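Dindard Planner: Frequently Asked Questions

Answers to what people ask most often when they start running Dindard with a two-arm robot in simulation. If you are installing for the first time, read the setup page before this one. Menu names are the ones in the current desktop build.

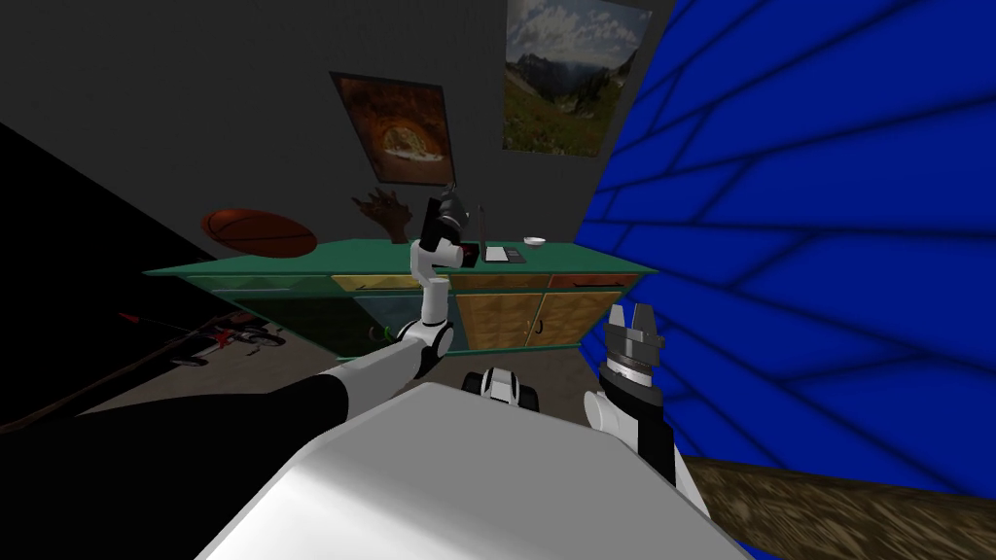
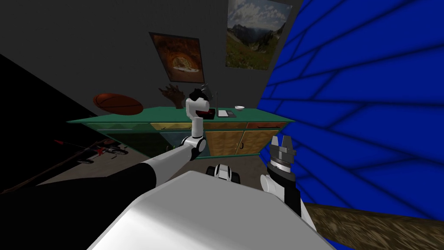
Simulated room with the long green-topped cabinet, both arms in view.

Page maintained by Beverley Fairweather and Mohammed-Awal Atinga
Last edited Sat 23 May

GENERAL

What does Dindard do?

It plans arm motions. You give it a robot model, a scene and a goal for one or both grippers, and it returns a timed joint path or an error code. It does not pick the goal for you. Choosing what to reach for is the job of your task layer or your learned policy.

Do I need a physical robot?

No. Most users run against a simulator for weeks before they connect hardware, and plenty never connect any. The planner reads the same robot model either way.

Which simulator does it work with?

We test against Trondari, and the sample rooms load there without changes. Other simulators work if they can publish joint states and accept joint position targets. The bridge for Trondari is in the bridges folder and is short enough to use as a pattern for your own.

Is Lodhi part of Dindard?

Lodhi is the perception package. It has its own repository and its own release schedule. Dindard can take object poses from Lodhi, from the simulator directly, or from a text file.

SCENES AND COLLISION

How is a piece of furniture stored?

As a set of boxes. A cabinet is normally one box for the body and a thin one for the top. Drawer and door fronts are separate boxes only if you mark them as movable in the scene file. Leaving them merged makes planning faster, so leave them merged until your task needs to open something.

Do wall colors and posters matter to the planner?

No. The planner never sees textures. They matter to Lodhi and to any policy that takes camera images, and the room generator can change them without touching the geometry. A plan that was valid before a texture change is still valid after it.

Should I add every small object to the collision scene?

Add anything the arm could reach. For a countertop, that includes small things such as a bowl or a box beside the gripper. Things on the floor well behind the work area can be left out. If the base moves, put them back in. A bicycle lying on the floor is harmless to a fixed torso and a real problem for a rolling one.

What about thin objects like a desk lamp?

Use the capsule shape. Boxes around a slanted lamp arm block a lot of free space, and users then report that the planner "can't reach" things that are plainly reachable. Set the padding on capsules by hand. The default is 8 millimeters, which suits most lamps and cables.

The planner says the start state is in collision, but it looks fine on screen. Why?

Usually one of these:

The visual mesh and the collision mesh do not match. Turn on Show Collision Shapes and look again.

The padding is too large near the elbow. Elbow housings are round and bulky on many arms, and a padded elbow can overlap the torso shell in a folded pose.

The joint state is stale. Check that the bridge is publishing before you press Plan.

If none of these applies, export the start state and attach it to a ticket. A screenshot on its own does not give us the joint values.

CAMERA VIEWS

Why does the robot's own torso take up so much of the head view?

The default head camera looks forward and down over the chest, so both grippers stay in view during tabletop work. The pale upper surface of the torso covers the bottom center in both of the views near the top of this page. You can raise the camera pitch in the robot file, but check that you don't lose the grippers at the low end of their travel.

Does the torso confuse perception?

It can. Load the self-filter mask that matches your camera pose. Lodhi drops masked pixels before it looks for objects. The arms are masked frame by frame from the joint states, so a late joint state leaves a ghost of the forearm in the point cloud. If you see one, look at your clock sync first.

Lodhi gives the same object different labels from one view to the next. Is that a bug?

Mostly no. Dark, flat or partly shadowed objects are hard, and a tablet may come back as a notebook. The planner uses the pose and the size and ignores the label. If your task layer depends on labels, average over several views before you commit to one.

TWO-ARM PLANNING

Are the arms planned together or one at a time?

Your choice. Joint mode plans both at once and is slower. Sequence mode plans the first arm, fixes its path, and plans the second around it. Sequence mode fails more often when the grippers work close to each other. Start with sequence mode and switch if you see error 114, which means the second arm found no path around the first.

What is a good ready pose?

Grippers up, elbows out to the sides, nothing between the wrists and the work surface. We ship a pose called ready_high for this. Avoid fully straight elbows. The solver behaves badly near that point and your first motion will be slow or jerky.

Can I leave one arm still while the other works?

Yes. Set the idle arm to Hold. It stays in the collision scene but no joint targets are sent to it.

SPEED AND LOGS

How long should a plan take?

The planner stops at 1,000 milliseconds by default and returns the best path it has, or error 101 if it has none. Raise the limit for cluttered counters. On our regression set of 1,370 tabletop problems the default limit is enough for nearly all of them, and the rest are listed in the release notes by problem number.

Why do two runs with the same seed give different paths?

Check the thread count. With more than one thread, the order in which samples arrive is not fixed. Set threads to one if you need repeatable output, for example in a test.

Where are the logs?

In the runs folder, one subfolder per plan. Each holds the request, the result and the scene as the planner saw it. The scene file is the one to open first when a result looks odd.

UPDATES AND HELP

When is the next release?

June. It adds planning for drawers and hinged doors, which at present have to be scripted as fixed waypoints. Scene files from this version will load in the new one, but movable parts will need a joint axis added by hand.

Can I use the sample rooms in a paper or a class?

Yes. Credit Lanport, who built the rooms, and give the scene version you used. The version is in the first line of the scene file.

How do I report a problem?

Open a ticket on the tracker and attach the run subfolder. Put the error code in the title if there is one. Questions about Trondari itself should go to the Trondari forum.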